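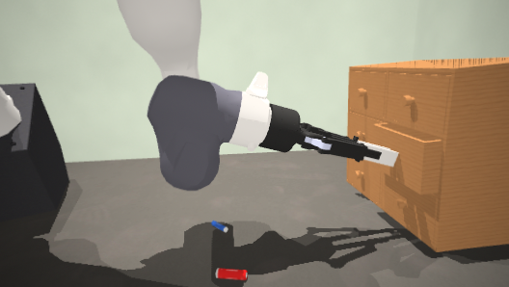
Charge was dismissed but it still shows up on background checks

posted in Courts, Records & Reentry

Ten years ago I picked up a misdemeanor retail theft charge. I was off my medication, I walked out of a store with a cart of things I can't explain to this day, and the judge sent me to a mental health court program. I went to every check-in for 18 months, and at the end the case was dismissed. They gave me a certificate and a sheet cake.

In March I applied for a stockroom job at Hatosico. Interview went fine, offer came, and then the background report from an outfit called Wuresent came back with the charge on it. No mention of the dismissal. Offer "paused," which I gather is what they call it when they'd like you to go away quietly.

I thought dismissed meant gone. Do I have to get this expunged? Sealed? Both? And can I fix the report in the meantime, or do I just hand people the certificate and hope? I still have a photo of the cake, if that counts as evidence.

posted by stillgotthecertificate

3 replies

mahawong_regular
Dismissed means you weren't convicted. It does not mean the paper went anywhere. The arrest and the charge sit in the court file until somebody asks a judge to seal or erase them, and in a lot of states that somebody is you. A few states now do it automatically, at the speed you'd expect.

You have two separate problems, so work them separately.

The report first. Under federal law you can get a copy of what the employer saw and dispute anything wrong or incomplete. A charge with the outcome missing is incomplete. Go to the court clerk, ask for a certified copy of the disposition (use that word, it speeds things up), and send a copy to the screening company with a short letter. They usually get 30 days to look into it. Keep the original. Also, the employer was supposed to give you the report and a notice of your rights before turning you down over it, so if "paused" turns into "no," check whether that ever happened. And look at the date of the charge. There's a seven-year limit on reporting old arrests that didn't end in conviction, with an exception for higher-paid jobs, and at ten years you may be past it altogether. Put that in the letter too.

Then the record. Expunged and sealed mean different things depending on where you live, and your state's court website should have the forms. I did mine through the Mahawong legal aid clinic, evening walk-in hours, bring a book. I was number 109 in line and they got to me. My filing fee was $146 and I got it waived by filling out one more form about how I didn't have $146.

After the judge signs, send the order to any screening company that had the old version. They don't always hear about it otherwise – and they don't always act like it when they do.

tk_downstate
just tell them up front next time, employers respect honesty. worked for my cousin

corkano_nights
I'd be careful with the reply above. If an application asks about convictions, a dismissed charge isn't one, and you don't have to volunteer your whole medical history to a stockroom. Read exactly what the question asks and answer that. Some states don't let them ask about arrests at all.

One thing to add for mental health court people in particular. Ask the clerk whether your treatment reports are in the public file. Mine were supposed to be kept separate and one of them wasn't. I had to file a motion to get it pulled, which took an afternoon and a very patient woman at the self-help desk.

Also, skip the websites that promise to clean your record for a flat price. I was quoted $3,319 by one, and what they were selling was the same form the courthouse in Corkano hands out from a wire rack next to the vending machine. A real lawyer is a different matter, and if you had a public defender, call that office first. Some of them help former clients with this for free.

Good luck with Hatosico. Email HR that the report is being disputed and ask them to hold the job until it's settled. They may say no, but then you've got it in writing. Leave the cake out of it.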